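Wasside kitchen library opens for loans

11/4/24

A lending service for pots, pans and other kitchen equipment has opened in Wasside, giving residents the chance to borrow what they need for a week at a time instead of buying it.

The Wasside Kitchen Library is run by the Mirkton Tenants' Association from two rooms on the ground floor of Akpalu House. It has 242 items on its shelves, nearly all of them given by local households after an appeal in December. Stockpots, casseroles, roasting tins, cake tins, mixing bowls, scales and table linen are all on the list, and there are a few larger things such as a jam pan and a fish kettle.

Membership costs £4 a year and is open to anyone living in Wasside or on the Graris estate. Members can take up to three items at once. There is no charge for each loan, but a small fine applies to anything brought back more than a week late.

The association said the idea came from a survey of its tenants, many of whom have small kitchens with little cupboard space. About 300 households replied. The most common complaint was having nowhere to keep large pans that only come out a few times a year, and the second was the cost of replacing lids.

Lids have been a problem for the library too. A good number of the donated pots arrived without one, and some of the lids that were handed in fitted nothing else in the collection. Every pot is now checked with its lid on before it goes out, and the two are given the same number on a paper tag. Pots with no matching lid are still lent, and are marked as such in the catalogue.

The front room has been set up so that people can look at things properly before they borrow them. Smaller pieces such as cups, bowls and tea towels are put out with the pans, and members are welcome to pick them up and try the weight of a pot before deciding.

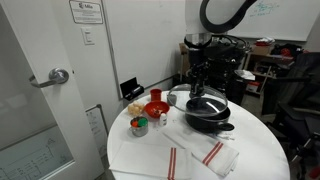 Can a glass lid go in the oven with the pot?

Only if the maker says so. Many glass lids are safe up to a set temperature, which is usually lower than the limit for the pot itself, and the knob may have a lower limit still. The library's advice is to use glass lids on the hob only, unless the tag on the pot says otherwise.

Borrowers are asked to return everything clean and dry. Nonstick pans should be washed by hand with a soft sponge, and metal spoons and whisks should be kept out of them. A wooden spoon can be borrowed with any pan and does not count towards the limit of three. Cast iron comes with a printed sheet on how to dry and oil it.

Tea towels are lent in pairs, mainly to people putting on meals for larger groups, and go through the association's own washing machine when they come back. Knives are not lent at all. Electrical items are not being accepted for now – the association says it has no one qualified to test them – but it hopes to add slow cookers and hand mixers next year.

The start-up costs were met by a grant of £1,000 from the Graris Neighbourhood Fund. Most of the money went on shelving, with the rest spent on storage boxes, tags and a second-hand computer for the catalogue. Running costs will be paid from membership fees.

Further donations are welcome, in particular large saucepans with their lids, colanders and baking trays in good condition. Pans with a scratched or flaking nonstick surface cannot be taken, nor can chipped glass. The library has enough mugs and asks that no more be left at the door.

The library is open two afternoons a week, from 2pm to 5pm, and one evening, from 6pm to 8pm. The days are posted on the notice board at Akpalu House and may change over the school holidays. New members should bring proof of address. Larger items can be reserved up to a month ahead at the desk, and early booking is advised for the big stockpots – all of them are already taken for the second half of December.

There is step-free access from the car park side of the building. The main entrance has two steps and a handrail.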